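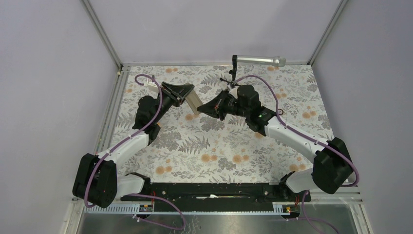 Setting Out Small Items on a Patterned Tablecloth

Published 2024-11-05 by the Odukoya Household Skills Office

This page sets out the procedure for laying a patterned tablecloth on a work table and placing small household items on it. It applies to all tables in the Flundik rooms and replaces the June version.

Before you begin

Clear the table completely. Shake the cloth outdoors and check both sides for crumbs and pins. A cloth with a busy print, such as ferns and small flowers, hides gray and white items more readily than dark ones. Allow extra time for the final check when such a cloth is used.

Step 1. Lay the cloth

Place the cloth with the printed side up. Smooth it from the center toward the corners with a flat hand. If the table has raised rails or side panels, the cloth should lie flat against them and should not climb the wall. Fold any surplus under at the back.

Step 2. Place standing items

Items that stand on legs go down first, near the back edge. Spread the legs of a small tripod fully before letting go of it. A microphone on a stand should be set so that its cable, if it has one, can leave the table without crossing the work area.

Step 3. Place flat items

Remote controls are laid with the buttons facing up. They may be set straight or at an angle, provided that they do not touch the stand. Leave a hand's width between larger items.

Step 4. Place short items last

Pens, sticks and similar pieces roll easily. Set them down near the center of the cloth, close together, and keep them away from the front edge.

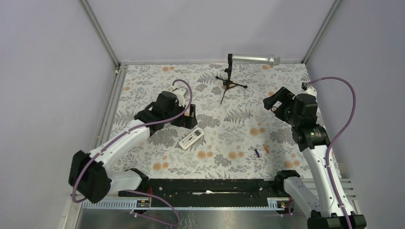 Microphone on its tripod at the back, with the remote control and two short pieces farther forward.

Step 5. Check and record

View the table once from above and once from the front. Enter the items on the Drandex sheet in the order in which they were placed. Sheets are kept for 27 days.

Clearing the table

Remove the items in reverse order. Return small pieces to the Priller tray before lifting the cloth, and fold the cloth inward from the corners.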